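RILTDEN LANE RESIDENTS
Minutes of the December meeting, held in the front room at Makum, 7.30 pm

Present: Puspita Lumenta (chair and, until somebody else learns to type, minutes), Makum, Rind, The Old Forge, Number 4, Number 6 (both of them), Orchard End.
Apologies: Number 2, who has a cold. Number 8, who has a view on the drain and sent it in writing (see item 3).
As agreed last year, people are recorded by the name of their house. This was meant to keep things civil.

1. Minutes of the last meeting
Agreed, with two changes. Orchard End did not "storm out" but left to see to a casserole. The word "allegedly" is to be put in front of "reversed into the gatepost". The Old Forge asked for "allegedly" to be taken out again. Left in.

2. The surface of the lane
The chair reported that the lane is still private, still ours and still mostly holes. The council has confirmed once more that it has no wish to adopt it.

Lanier came to look in the dry week and have sent a price for the worst stretch, which is the 49 metres between the bend and the turning place. They want 2,000 pounds to scrape it, fill it and roll it. Tarmac would be a separate conversation and Lanier did not sound keen to start it.

Rind asked whether we could buy the stone and do it ourselves. The chair reminded the meeting that we bought the stone and did it ourselves four winters ago, and that most of the stone is now in the ditch outside Number 6. Number 6 confirmed this. Number 6 (the other one) said it had improved the ditch.

Discussion of who uses the lane most. Number 4 has no car and feels this should count for something. Orchard End said that Number 4 has more parcels delivered than the rest of us put together and the vans do not float. Number 4 said some of those parcels were for Orchard End, who is never in. There was a short silence and the biscuits went round.

Makum proposed that we split the cost equally, as we always have, and stop talking about it. Seconded by Number 6. Carried, with Number 4 voting against and then offering to chase Lanier for a start date.

Action: Number 4 to ring Lanier. Chair to write to Number 2 and Number 8 with the amount and the bank details. The bank details have not changed. Please stop paying into the old account, which belongs to the defunct skittles club.

3. The drain
Number 8's letter was read out. It runs to three sides. The main points are that the drain by the bend is blocked, that it was blocked last winter, that Number 8 said so at the time, and that Number 8 does not like to say so again. The remaining two and a half sides say so again.

The Old Forge has been down there with rods and says the blockage is past the second cover, on the field side. The farmer says it is ours. Our plan of the drains says it is his, but it was drawn by the late owner of Rind from memory and also shows a well where Orchard End has its conservatory.

Agreed to pay 96 pounds for somebody to put a camera down it and settle the matter. Orchard End asked if they would mind having a quick look for the well. No vote taken on that.

Action: The Old Forge to book the drain people and to be there when they come, in boots.

4. Salt and grit
The bin was filled in the autumn and is now half empty, although there has been no ice. No accusations were made. Rind said the slugs this year were dreadful. The chair looked at Rind for a while and moved on.

If it does freeze, the hill is to be done first, then the bend. The person who gets up earliest does it. This has been Number 6 for nine years running and Number 6 would like it noted.
Noted.

5. The light at the bottom
The lamp on the post by the turning place now comes on at dusk, goes off at ten, and comes on again at ten past three in the morning, when it shines into the back bedroom at Orchard End. The timer was set by Makum using the instructions. Makum has lost the instructions. Number 6 thinks it may still be on summer time. This would not explain the ten past three but everybody was glad of an idea.

A new timer is 110 pounds fitted. Orchard End offered to pay half of it on the spot. Accepted before Orchard End could think about it.

Action: Makum to get it fitted by somebody who is not Makum.

6. Hedges
All front hedges to be cut back before the birds start nesting. The Old Forge's holly was mentioned. The Old Forge said it was a feature. Number 4 showed the meeting a sleeve. The Old Forge will take it back as far as the wall.

The laurel on the corner belongs to no house on the deeds and has been looked after by Number 2 for as long as anyone can remember, chiefly by looking at it. To be raised when Number 2's cold is better.

7. Drinks
To be held on the Sunday before Christmas at Rind, from four o'clock. Bring a bottle and a chair. Last year there were plenty of bottles. Number 6 will do the sausage rolls. Number 6 (the other one) asked that it be minuted which of them does the sausage rolls, and it has been left to the reader.

The farmer is to be invited, drain or no drain. Number 8 to be told that he has been, so that there are no surprises near the punch.

8. Any other business
Rind has found a single green glove, left hand, on the verge. It is on the gatepost, the one that was allegedly reversed into.

Orchard End wished to raise the cockerel. The chair asked whose cockerel. It is not known whose cockerel. It is heard from the direction of the field at half past five and again at noon, and Makum has seen it on the roof of the car. Agreed to ask the farmer about it at the drinks, after he has had one.

Number 4 asked if meetings could be kept to an hour. The chair said she would love that. This took until five to ten.

The lamp went off during the last item and those at the bottom end were lent torches. Two of these have still to come back to Makum.

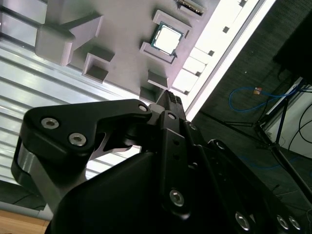
The next meeting will be at Number 6, after the drain people have been. Whoever took the spare copy of the drain plan home, please bring it with you, along with the torches and the money for Lanier.

P. Lumenta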